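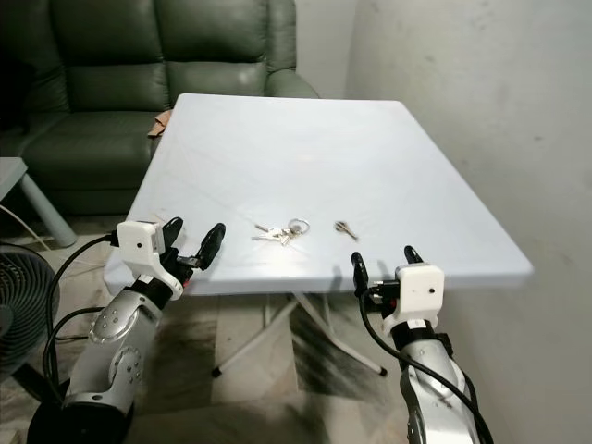 Kornside Keys - README and house rules

Hi! I'm Neusa Medeiros and I look after this set, so if something in it is wrong, write to me. Kornside Keys has 434 episodes of a two-armed robot handling keys on a folding table. It's the second task we've put out under the Kornside name (the first was Ruppert, the towel one) and the first where we wrote the rules down before recording. I wish we'd done that for Ruppert too.

What's in an episode

Each folder has the head view, both wrist views, joint positions and a short text label. Labels are plain sentences like "pick up the single key and place it next to the bunch." Please don't shorten them - our Menivano loader matches on the full sentence and gets very grumpy about missing words.

Rules for recording

1. Start with both grippers open and clear of the keys. If a finger is already touching metal, stop and start over.

2. Keep a loose key and a ringed bunch as separate objects in the label, even when they end up side by side. "The keys" on its own gets sent back.

3. Check the cables before you move the arms. They need enough slack to loop freely through the whole reach, and I'd much rather wait for you than replace a connector.

4. Do a closed-finger check every 15 episodes. Bring the fingers together with nothing between them and look at the wrist view: the tips should meet at the same height, with one narrow seam between them. Uneven tips mean you recalibrate before going on. Specks on the ribbed faces are fine to record with, but wipe them at the next break.
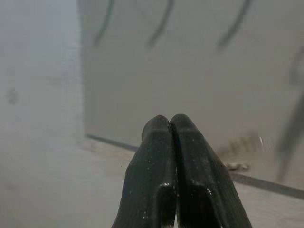
5. Leave failed grasps in. Mark them "fail" and move on (Vuveo, our review tool, hides them by default, so flip the filter if your count looks low).

Before you upload

Two people watch each batch, and the person who drove the arms can't be one of them. We hold back any batch with more than 5 label fixes until it's been relabeled from scratch.

Known problems

The wrist views go soft past the fingertips, so don't use them to judge anything in the background. Version 4 of the labels fixed the left/right mixups I know of. If you spot another, send me the folder name and the sentence you think it should have.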